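Bedroom sim tips - gathering drawer and dresser demos without losing your mind

Quick list, typed up between sessions. We're on the Zoditz scene pack with the Miltberg controllers, two arms, one operator. If you run something else the buttons will differ but most of this holds.

Before you start

Reset the scene twice. First reset sometimes leaves the clock sunk into the dresser top and you won't notice till playback.

Check the disk. 4,000 episodes eats more space than you think, and the recorder doesn't warn you, it just writes empty files. Ask me how I know.

Zero both grippers, open and close, open and close. If one lags, restart the bridge. Don't "see if it clears up". Lost a whole July afternoon that way.

Set the episode name BEFORE you put the headset on.

While recording

Slow in, slow out. Fast in the middle is fine.

Pick which arm does the work and park the other one up and out of the way, fingers open. A parked arm that wiggles teaches the policy to wiggle.

Pause 5 frames before closing on anything. Gives a clean spot to cut on later.

Handles: come at them square. If you come in at an angle the fingers clip through the drawer front and the physics goes nuts - drawer shoots out, clock on the floor, episode gone.

Don't chase a bad grasp. One retry is good data. Three retries is you learning, not the robot. Mark it and move on.

Vary your start pose. Not wildly, a hand's width is plenty. Same with speed. If all 70 runs in a batch look alike, the thing falls apart the first time the dresser moves.

Tilted views are OK. Leave the camera roll alone, do not "fix" it halfway thru a batch. Half level and half tilted is worse than either one.

Wrist views will be mostly wall some of the time. Keep those frames. Trimming them by hand throws off the sync with the body view and you'll spend all night lining it back up.

Dark walls: bump exposure in the viewer only, never in the recorder settings. People mix these up constantly. Viewer is the left tab.

Labeling

Write the task line like you'd say it to a kid. "Open the top drawer." Not "manipulate upper storage compartment".

Label right away, while you remember which ones you botched. By the next morning they all look the same.

Three labels only: good, retry, junk. We had 9 at one point, never again.

If the gripper is closed on something and you can't tell what, put "object unclear" and keep going. Guessing is how you get junk in the good pile.

Dresser room, body and wrist views:

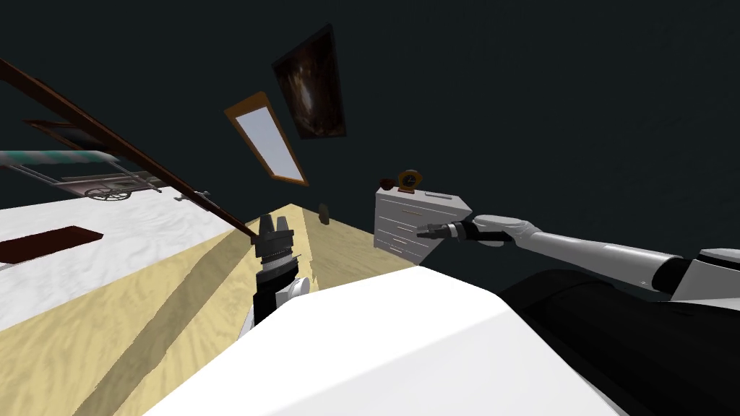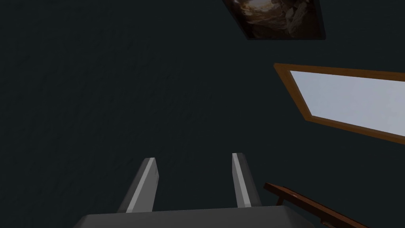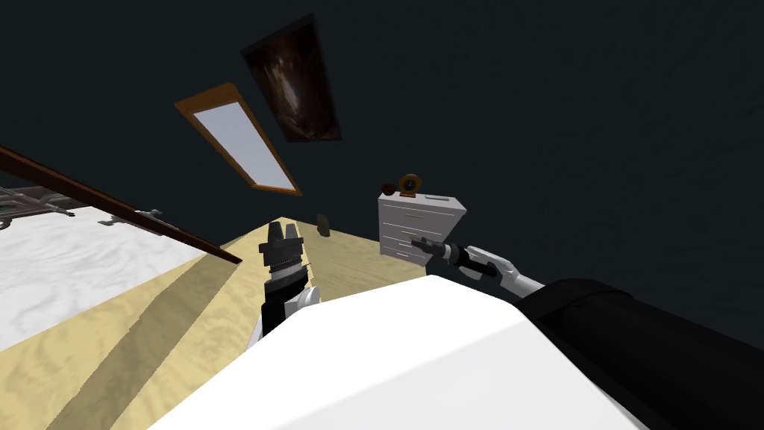 After the session

Play back every tenth episode at double speed. Looking for jumps, frozen arms, stuff floating. Found one floater, check the ones on both sides of it too.

Back up to the Bravia drive first, then the shared one. Shared one is slow after lunch so do it early or leave it overnite.

Write down your junk count. Last batch was 69 good, the rest tossed, and that's a decent day. If your junk pile is bigger than the good pile, stop and recalibrate, you're tired or the controllers are.

Wipe the headset pads. Please.

Naming goes room, task, arm, number. Lower case, no spaces. The Zinchenko import script chokes on spaces and the error message is useless - it just says "bad path" and quits.

Charge the controllers on the short cable, the long one is flaky. Still need to write up the kitchen room, the sink handles are their own headache and want a separate page.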